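Cornmont Kraft Table Paper, 151 m roll

Product details
Colour: natural brown
Finish: unbleached, uncoated, one side slightly smoother than the other
Roll length: 151 m
Core: plain cardboard, fits the Halim bench cutter and most wall dispensers
Sold: singly or in packs of 2
Suitable for: table covering, pattern drafting, wrapping, packing out boxes

Cornmont is our everyday brown paper. It is made for covering tables in schools, workshops, cafes and village halls, and it is the roll we sell most of from the Stanudach warehouse. It comes off the core flat enough to use straight away, although the last few metres will have more curl in them, as with any roll of this length.

The smoother side is wound to the outside. Use this side for pens and fine markers. The rougher side holds chalk, charcoal and poster paint better. Ballpoint, pencil, felt tip and wax crayon all work on both. Very wet paint will cockle the paper and may soak through to the table, so put a second layer down first or use our Plurkel wipe-clean sheet underneath.

Covering a table

Wipe the table and let it dry. Unroll the paper along the length with the smoother side up and leave a hand's width of overhang at each end. Fold the overhang under and tape it to the underside of the table. On long tables it helps to have a second person holding the roll. Where two lengths meet, overlap them and run one continuous strip of tape along the join. Short pieces of tape lift at the corners and catch on sleeves.

Do not staple into laminated tops.
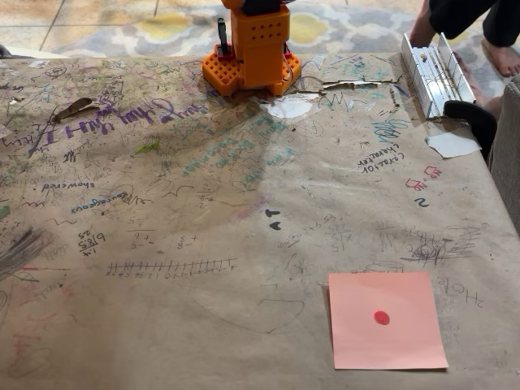

How long a covering lasts depends on what goes on the table. For drawing and writing only, most customers change it when they run out of clean space. Under tools and equipment it wears sooner, and the usual damage is a long jagged tear like the one towards the back of this table, with a white patch showing next to it. A small tear can be patched from below with a piece of the same paper and a glue stick. Once a tear is longer than your hand we suggest replacing the whole length, as paper and pens will keep snagging on it.

Storage

Keep rolls upright in a dry room. Paper left in an unheated shed over winter takes up damp and goes wavy at the edges. It can still be used for packing. Opened rolls should be held with a band or a strip of low-tack tape.

Disposal

Used paper can go in with ordinary paper recycling if it has only pen, pencil or crayon on it. Remove tape first. Sheets with heavy paint or glue should go in general waste.

Delivery

Orders placed before 11 in the morning leave the same working day. Rolls are sent in a cardboard sleeve with end caps. Please check the ends before signing, as a dented edge will run through a good part of the roll. Damage should be reported to Marlene Carrier in customer orders, with the number from the sleeve label.

Related items
Halim bench cutter
Plurkel wipe-clean sheet
Low-tack paper tape, single or pack of 2
Cornmont white table paper (back in stock in April)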